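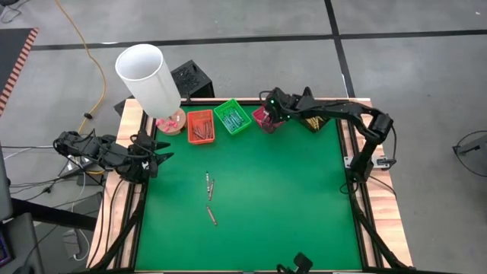

The case for keeping your own music files

Streaming has become the ordinary way to listen to music, and there is much to be said for it. The subscription is modest, the catalogue is very large and the listener has no discs to store. It is nevertheless the view of this association that households which still hold a collection of audio files should keep it, maintain it and teach the next person in the house how it works.

The first consideration is permanence. An album available on a streaming service in October may have gone by the spring, or may have been replaced by a remastered edition with a different running order. The subscriber is rarely told. A file on a disk at home does not alter in this way. Members of the Bevholm listening circle compared their streaming playlists with lists they had printed 2 years earlier. Of 400 tracks, 175 were missing or had been exchanged for another recording. Most of the losses were in folk and chamber music, where small labels such as Trosow license their work for short terms.

The second is description. Streaming services are built on artist, album and song, a scheme that suits popular music and serves almost everything else badly. A symphony has a composer, a conductor, an orchestra and often a soloist, and the listener may wish to search by any of them. In a personal library the tags can be corrected and extended as the owner sees fit. This is slow work. A patient person may finish a shelf of discs on a wet Sunday – and will then be able to find every one of them.

We accept that the software has not always helped. Too many players import a folder and rewrite its tags without asking, or store ratings in a private database that no other program can read. Lesen, which many of our members use, has improved in both respects, but its export function remains hidden 3 menus deep. Developers should write what the user enters into the file itself wherever the format allows, and should document the exceptions plainly.

Backups are the owner's responsibility. One copy should be kept on a separate drive and another in a different building, and both should be tested by playing something from them.

None of this requires anyone to cancel a subscription. Streaming is well suited to discovering new work, and many of our members use it daily for that purpose. What they find and value, they should then buy in an open format, from the artist or label where possible, and store under a sensible file name.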